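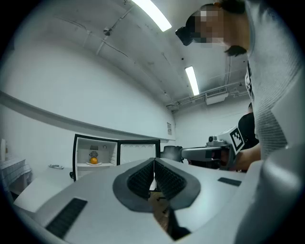
# Tavby : le mini-frigo et ce qu'on y range

Bienvenue, et merci d'avoir ouvert ce fichier avant le reste, ce que tout le monde ne fait pas ! Tavby rassemble des prises courtes autour d'un geste que nous répétons tous les jours : ouvrir un petit réfrigérateur, y poser un fruit ou l'en sortir, puis refermer.

## Contenu

Le dossier compte 600 séquences, réparties en 4 sous-dossiers selon le geste (ouvrir, poser, reprendre, fermer). Chaque séquence a sa ligne dans `index.csv`, avec le nom de l'objet, l'étage du frigo et une petite remarque libre quand nous avions quelque chose à dire, c'est-à-dire assez souvent.

## Le coin cuisine

Le mini-frigo est blanc, avec un pourtour noir, et ne contient pas grand-chose à la fois : une orange sur une petite assiette blanche, par exemple, posée en bas. Nous avons voulu garder cet intérieur très dégagé, quitte à ce qu'il ait l'air un peu triste (les colocataires de Brukville ont protesté, leurs yaourts ayant dû déménager). À côté, il y a un plan blanc et une petite table avec sa nappe blanche à carreaux sombres, à laquelle nous nous sommes franchement attachés.

Dans l'index, l'étage s'écrit `bas` ou `haut`. L'assiette a sa propre colonne, `support`, laissée vide quand le fruit est posé directement.

## Ce qu'il faut savoir avant de s'en servir

- Les fruits ont changé au fil des semaines, et leur nom n'est pas toujours très précis : « orange » couvre aussi quelques grosses mandarines.
- Environ 300 séquences n'ont pas encore été relues.
- Le sous-dossier `fermer` est le plus maigre. Nous le complétons le vendredi, quand la cuisine est calme.

## Versions

La version 7 corrige les étages inversés signalés par Mabuza, que nous remercions chaleureusement. Les anciens index restent dans `archives/`, au cas où vous auriez commencé un travail dessus.

Pour toute question, écrivez-nous par la page Plikel du projet, nous répondons, parfois avec un peu de retard.

7 commentaires · 4 partages

Ce site utilise des cookies pour mesurer son audience. Accepter | Refuser | En savoir plus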